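To: Jernham Residents' List
Subject: Re: Shared washroom items, Tanden House

Dear residents,

The House Office acknowledges the message received on Monday, quoted below for reference.

> Several of us on the second floor have no fixed place for
> toothbrushes, pens and other small things. Could a standard
> holder be agreed on before the April room checks?
> C. Farquharson, Room 18

The Office has reviewed the request and agrees to the following. Each resident may keep one mug on the shared table for upright storage of narrow items. Mugs should be ceramic, have a handle, and be labeled underneath with the room number. Glass containers are not permitted. Items left after 7 p.m. on the day of the room checks will be moved to the MacAulay Room and held there for 20 days.

Residents who need a mug may request one from the Office. Four are available at present.
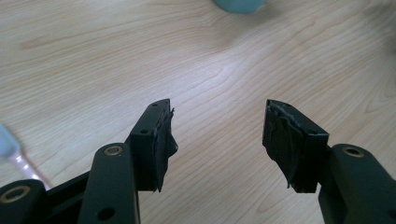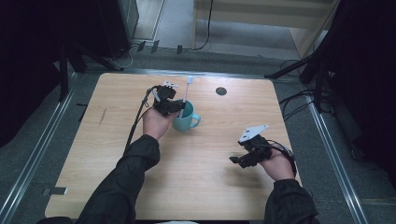

Light wooden tabletop; teal mug in the second picture.

House Office, Tanden House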